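Magbanua Kitchen to Teach Vinegar Braising in Fillard

FILLARD — A cooking school on the east side of town will offer a short course in vinegar-based braises this May, with Consolacion Sebastian teaching all of the sessions.

The course at Magbanua Kitchen covers adobo made with chicken, pork shoulder and squash, along with two side dishes and a pot of garlic rice. Classes start at 6 p.m. and run until the food is ready to eat, usually a little before nine.

Sebastian has taught weekend bread and noodle classes at the school for four years. She said the braising course came out of questions she kept getting from students who found their adobo too sharp.

"Most of the time they stirred it too early," Sebastian said. "You pour in the vinegar, you leave the lid off, and you let it boil before you touch it. After that you can turn it down and cover it."

Students will work with cane vinegar and coconut vinegar. Sebastian said plain white vinegar will do at home if it is cut with a little water, but she does not care for cider vinegar in a pork braise because the fruit taste gets in the way of the bay leaf. For the squash version she browns the pieces first in a wide pan and adds them near the end so they hold their shape.

The school has room for 36 students, split into small groups. The fee is $28 a class and includes ingredients. Students should bring an apron and a container with a tight lid for leftovers. Knives are provided, though people may bring their own.

Jerome Tan, who owns Avlow, a grocery on the same block, is supplying the vinegar, soy sauce and peppercorns. Tan said he ordered 200 bottles of coconut vinegar ahead of the course and will keep the rest on the shelf through the summer. He has also started carrying whole dried bay leaves in larger bags.

"People buy the tiny jar and it's gone in two dinners," Tan said.

A printed recipe booklet will be handed out at the first class. It gives amounts for a family meal and for a larger batch, with notes on freezing. Chicken adobo keeps well in the freezer, according to the booklet, but the squash turns soft and should be eaten within a couple of days.

The booklet will also be sold at Avlow while copies last. The school had 200 printed.

Sign-up is at the front desk of Magbanua Kitchen or at the Avlow register. Anyone with a soy or wheat allergy should say so when signing up — Sebastian makes a separate pot with salt and extra garlic in place of soy sauce.

A second course, on sour soups, is planned for the fall at the Cilevow hall, which has a bigger stove.
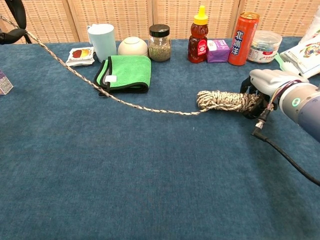
Dates for the soup classes have not been set. Sebastian said she expects to start with tamarind broth and move on to green mango.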